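Hotus: a data card for the Mokbridge tribunal decisions

Version of 7/29/17

Hello! If you've landed on this file you've probably downloaded the Hotus archive and want to know what's in it. It's a collection of 769 housing tribunal decisions from Mokbridge, typed up and tagged by me (Maite Villalobos) with a lot of help from Shanthi Weerakoon, who did the whole deposits section and most of the swearing at the scanner.

Every decision is a plain text file. The file name is the case number, then an underscore, then the year. There's one big table, cases.csv, which tells you who brought the claim (tenant, landlord or agent), what it was over, whether anyone had a lawyer, and how it ended. I've kept the column names short — sorry if they're a bit cryptic, the full list is in columns.txt.
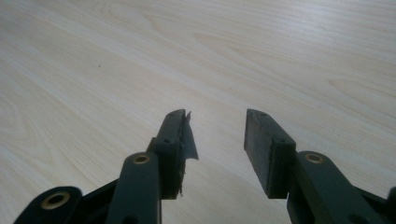 Open gripper, pale wood-grain tabletop.

What counts as a decision? I only put in cases with written reasons. Settlements and withdrawn claims are left out, so please don't use Hotus to work out how often people settle. You'll get nonsense! Repairs and deposits make up most of it, then rent arrears, then a ragbag I called "other" which has 13 cases in it, including a lovely long one about a shared chimney.

Names of tenants and private landlords have been swapped for initials. Company names stay in, as they do in the public register, so you'll see Goicoechea Lettings pop up again and again. If you spot a name I've missed, write to me before you do anything else and I'll pull the file.

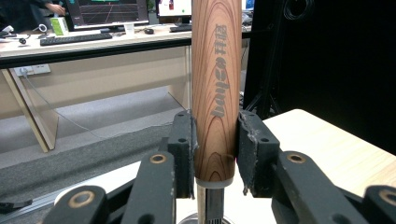
Wooden handle marked "baifeng", with a metal collar.

The tagging was done by hand. I tagged everything once, then Aurelio Peñalver took 300 of the decisions and tagged them again without looking at mine. We agreed nearly all the time on who won, and a good deal less on "partly upheld", where he is stricter than I am. Both sets of tags are in the table (mv_outcome and ap_outcome) so you can pick a side.

Known problems:

Some of the older decisions cite the Tenancies Ordinance by its old section numbers. I haven't changed them.

Costs orders made later on, as a separate document, are mostly missing.

Dates are the date of the decision, except in the deposits folder, where a few are still the hearing date — on my list for October.

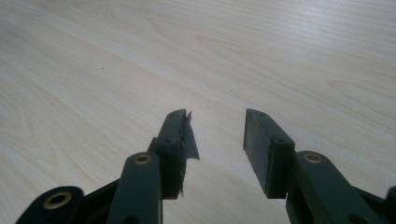 Gripper fingers over light wood grain.

You can use the tags and the table for anything you like, just say where they came from. The decisions themselves belong to the tribunal and its own reuse terms apply, so read those first if you're planning to sell something. And none of this is legal advice, please! I was a housing caseworker, never a solicitor.

Thanks to Araceli Benítez for the script that splits the long PDFs (it's in tools, it's called tasa.py, run it with -h).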